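Two Days at the Clarkolholm Writers' Open House

Last updated 22/04/2026
5 min read

I have wanted to get to Clarkolholm for years. Every spring the old ferry office there, now a writing center, opens all its rooms for a weekend, and anyone who writes (or means to, or used to) can wander in. My sister-in-law offered to take the dog, I found a seat on the early bus from Jarkville, and off I went with a folder of picture book drafts and far too many pens.

The center is bigger than it looks from the street. You come in through a narrow door next to a bakery, climb a flight of stairs, and then it just keeps going: a long reading room facing the water, a library with the children's books on the low shelves where children can reach them, and 2 little studios at the back that residents can book by the month. I peeked into one of the studios and was jealous for the rest of the morning. A desk, a lamp, a window, a door that shuts!

The first session I went to was on page turns. I have been putting picture books together for a long time and I thought I knew about page turns, but the woman leading it had us cut up our own manuscripts with scissors and tape them into blank dummies right there on the floor. Mine was a story about a girl who mails herself to her grandmother, and I found that I had put my best surprise in the middle of a left-hand page, where any four-year-old would spot it before the reader got there. I moved one sentence over the turn and the whole thing woke up. I laughed out loud, which made the man next to me drop his tape.

After lunch (bean soup, good bread, a line down the stairs) there was a tour of Gauthier, the small press that rents the ground floor at the rear. They publish 3 children's titles a year and a run of essay collections, and they were very open about how it all works. We saw the shelf of submissions waiting to be read. Last year they received 2,197 manuscripts, and they still read the opening pages of every one. I thought that number would discourage me, and instead I came out wanting to go straight home and fix my opening pages. The editor showed us one manuscript at each stage, from the first typed draft with pencil all over it to the bound book, and let us pass them along. The title had changed. The main character had gone from a hedgehog to a boy. An entire uncle had vanished.

They also talked about cover letters. Keep it to one page, say what the book is and how long it is, mention your day job if it has anything to do with the story. I asked whether years of working with children in schools was worth putting in, and they said please, yes, put it in the first paragraph. I had always tucked it in at the bottom as if I were confessing to something.

The evening reading was the best part of the whole trip for me. Indar, the center's own magazine, had invited contributors from its last issue, and they read short pieces in the long room while it got dark over the water. There was an essay about learning to swim at fifty, a story told entirely in notes left on a refrigerator, and a very funny piece about being a substitute teacher in a town where everyone is related. The microphone hummed a bit and the chairs were hard. I didn't care! I bought the issue and read most of it in bed at the guesthouse.

Day two was quieter. I sat in on a critique group for an hour, where the rule is that the writer stays silent until everyone else has spoken. It is much harder than it sounds. I had to sit on my hands. The comments on my grandmother story were generous, and one of them (that the stamps should talk less) was so plainly right that I crossed out the lines before the next person began.

A few practical things, if you are thinking of going. The open house is free, but the floor workshops fill up early, so sign up at the desk when you arrive. Bring a sweater for the reading room. The last bus to Jarkville leaves earlier than the timetable on the center's wall says, so check at the stop. Applications for the studios open in September, and I have already written it on the kitchen calendar in red.

Contact | Copyright, all essays and reports remain with the author | Back to top

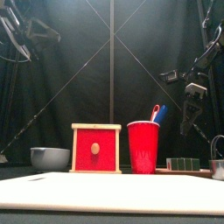
Do I need to have published anything to sit in on a critique group at the open house?

Anyone can join, published or unpublished, as long as they stay for the full hour and follow the rule about keeping silent while their own pages are discussed.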